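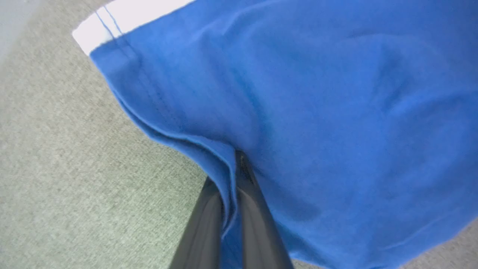

Blue knit, before folding. Or instead of it.

I quit folding T-shirts in March, and I'd like to make the case for it before my sister gets to you first.

We were raised by a folder. Every Sunday night the shirts got done on the bed, sleeves in, bottom up, flip, and if yours had a crooked edge it came back to you. I kept that up for years without asking what it was for. Then I moved into the place on Cabello Street, which has one dresser with drawers so shallow that a neat stack won't even close, and I started wondering why I was spending my evenings making little rectangles that I'd wreck on Monday morning looking for the one at the bottom.

So now the shirts go in a bin. Clean ones in, wear them, wash them, back in the bin! Knit cotton is very forgiving. It gets those wide, lazy wrinkles that mostly hang out once you've had the thing on through breakfast, and if one doesn't, well, it's a T-shirt. I have never once been turned away from a grocery store.

My friend Kiều Mai thinks this is barbaric (her word). She says folding is the only quiet ten minutes she gets, and that she likes finding the seams with her fingers and lining them up. I believe her. I'd feel that way about ironing napkins, maybe, if I owned napkins. But that's an argument for a hobby, and we've all been treating it as a duty — something you're supposed to feel bad about when the basket sits there until Thursday.

I do make exceptions. Button-downs go on hangers. Sweaters get folded, because a hanger gives them shoulders like a coat rack. And when I pack a suitcase I fold like my mother is watching, since 11 shirts in a wad will not fit in a carry-on and I've tried.

The rest of it can stay rumpled. If you love folding, come over, I've got a whole bin of it and I'll make coffee.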